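Darberg bench arm, seven months in
Posted Jul 26, 2023

I run the kitting bench at Leckie, a small packing shop in Prenodcombe, and we've had the Darberg arm since December. Snædís Frandsen, who owns the place, asked me to write up how it's going (she says I complain anyway, so I might as well type it up!).

Its main job is moving parts from a rack into a carton tray. We use a plain black dish rack because the slots keep stuff from wandering, and a roll of tape lies flat in there just fine.
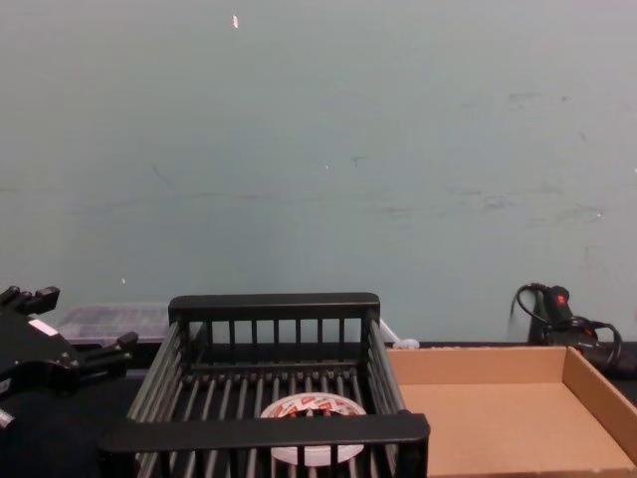 Setup took me 11 days, mostly spent fiddling with the grip settings. The Primidis software that came with it is okay once you find the menus, but the manual is 118 pages and I swear half of it is warnings.

What changed for us? I used to do 300 kits on a busy shift and go home with a sore wrist. Now I check trays, deal with jams and do the gluing, and my wrist is so much happier. The flip side is that I'm on my own more. Two of us used to stand there gabbing all afternoon, and the other spot got moved over to shipping. I miss that, and I've told Snædís so.

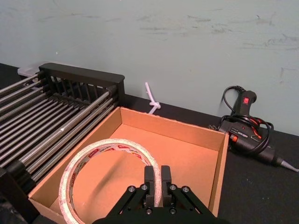

The fingers are skinny, which I love for anything with an edge to pinch. Soft bags are a pain and I still do those by hand. It's also slower than me, 105 kits on a good run, but it doesn't mind staying through lunch.

Four stars from me. I'd buy it again, but please ask the people at the bench before you pick the spot for it. Ours went in first and I got asked after, and we ended up moving it twice.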